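Home > Tidying and storage > Cables

Thin cable won't stay in a slotted cable block

Asked 26/07/2023

I've got a dark cable block with three narrow slots in it, on a white surface. I want a thin red cable to run through one of the slots and stay there. It's a Stuta one and the cable is 3 mm across, as near as I can measure. 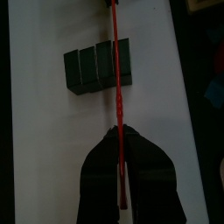
I bought it in March and have tried the end slot and the middle one. The cable goes in if I push, then lifts out again when I move anything at the other end. The packet says nothing about cable sizes. Should I glue it, or buy a different block?

3 answers

Answer 1 (accepted)
Don't glue it. Pull the cable straight first, with one hand either side of the block, and lower it into the slot along its whole length. If you poke it in at one point with a finger, the rest stays bowed and it springs back out. Keep it fairly taut until it's right down.

Clear some room before you start. I do this sort of job on a dark table with a white board in the middle, and the bits and pieces go in a row at the back – dish, wooden box, cup, tray.

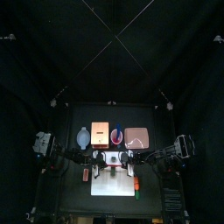 If it still lifts, the slot is too wide. Wrap one turn of tape round the cable where it sits in the block and try again. Plastar do a thin cloth tape, 50 mm wide, and you can cut it down with scissors.

Answer 2
Get the Owusu clips, 30 in a bag. Never had one come off.

Answer 3
Agree with the first answer about keeping it straight. I'd add that the block needs to be fixed down or it will creep along with the cable. Wipe the surface and let it dry before you stick anything to it.

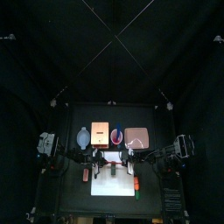
I used Plimden pads, which come in a box of 100, so you will have plenty left over. Leave them overnight before you put any pull on the cable. Mine failed the first time – I only gave them an hour.

129 people found this page useful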